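Community > Demoscene > Calls

Call for Participants: Vellelden Winter Demo Party, Small Machines Track

Posted November 21, 2023 by Orestis Stergiou
17 comments

We're looking for coders, musicians and pixel artists to make something new for the Small Machines track at Vellelden this coming February. If you've ever squeezed a spinning object into a few kilobytes and then called someone over to look at it, we'd love to have you in the hall. If you haven't, but you've been watching demos online for years and wondering how people get started, we'd love that even more!

Vellelden is a demo party held in Purville. Last winter 223 people came through the door, which was a squeeze, and the big screen ran until well past midnight. Most of the productions were made for fast desktop machines, and there were some beauties among them. But the entries people kept bringing up over breakfast were the tiny ones: an oldschool intro that fit in a boot sector, and a music disk for a single-board computer that played for nearly 17 minutes without repeating itself. So Small Machines gets its own track now, with its own evening slot and its own prizes.

What you can enter

The track has 2 competitions. The first is a combined demo and intro compo for low-power boards and old home computers, any model, as long as you can bring it or we can borrow one. The second is for executable music, where the tune has to be generated while it plays. No streamed audio files, please. Sampled drums are fine if they fit in your binary.
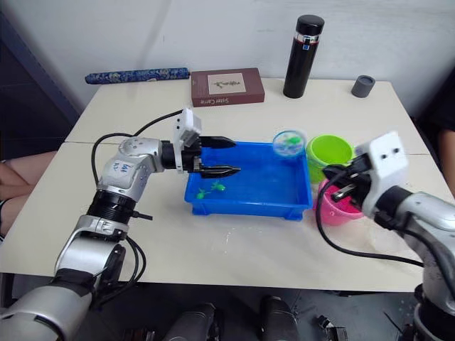

Remote entries are welcome in both competitions, and you don't need to be in Purville to win. Send us a working build, a short text file with credits, and a video capture we can fall back on if the hardware won't cooperate. We're pretty relaxed about theme. Water is a favorite with this crowd, and a blue tray of it on a white tabletop would make a fine subject for anyone who wants to try refraction on a chip with no floating point. Tunnels, plasmas, scrollers and rotating cubes are also completely fine. I will clap for a good plasma until my hands hurt.

Please don't submit anything that has already been shown at another party. Work in progress that you've posted as a screenshot or a short clip is OK. If you're not sure, ask before you upload.

Who we'd like to hear from

We want groups, but we want solo people too, and we want people who are looking for a group. Last year a musician from Tralska turned up knowing not one person there, got talked into writing a tune on the first evening, and went home as part of a credited crew. Their intro, Virág, is still my favorite thing from the party: a flower opening in flat-shaded polygons, one petal at a time, with the beat landing on each petal. It came in at 189 bytes under the size limit, and they used some of what was left to say hi to their parents in the greetings.

You don't need a degree or a job in software. You do need to be able to finish something, even if it's small and a bit crooked. A finished two-minute demo beats a huge engine that never shows a picture. If you can do one of the following, tell us and we'll try to match you up:

– write assembly or C for any low-power machine
– compose with a tracker or a softsynth
– draw pixel art or make fonts
– model simple objects with very few polygons
– do design and timing, the glue that makes the parts feel like one piece

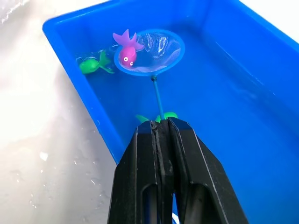
Matching happens by email through December and January, and after that at the party itself. There's a big table near the entrance for people without a team. Please sit there even if you're shy. It's where the snacks are.

What you get

Entrants with an accepted production get free entry and a place to sleep in the quiet hall (bring a mat and a sleeping bag). There are trophies for first to third place in each competition, plus an audience prize picked by whoever shouts loudest. We can't pay travel costs, sorry. We do have a list of people offering spare seats in cars, and I'll send it to anyone who asks.

Every entry will be shown on the big screen with proper sound. We run things on the real hardware whenever possible, and we do a test with you beforehand so you can check colors and sync. Bring your own power supply and any odd video cable. Label both.

How to sign up

Write to me, Orestis, through the contact form on the party page. Tell me your handle, where you're based, what machine you have in mind and whether you need teammates. A couple of lines is plenty. Links to older work are nice to have, and a link to nothing at all is fine too.

Builds can be uploaded until the party starts, and replaced as often as you like before the deadline on the first evening. After that, bug fixes only, and only if the thing crashes. Final rules on screen resolution and memory limits will go up on the party page before the holidays.

Can't wait to see what you come up with!

Shared 2 times

Related calls
Vellelden: Help Wanted at the Sound Desk
Tracker Music Workshop for Beginners
Spare Seats to Purville, Winter List
Virág: Party Version and Final Version Compared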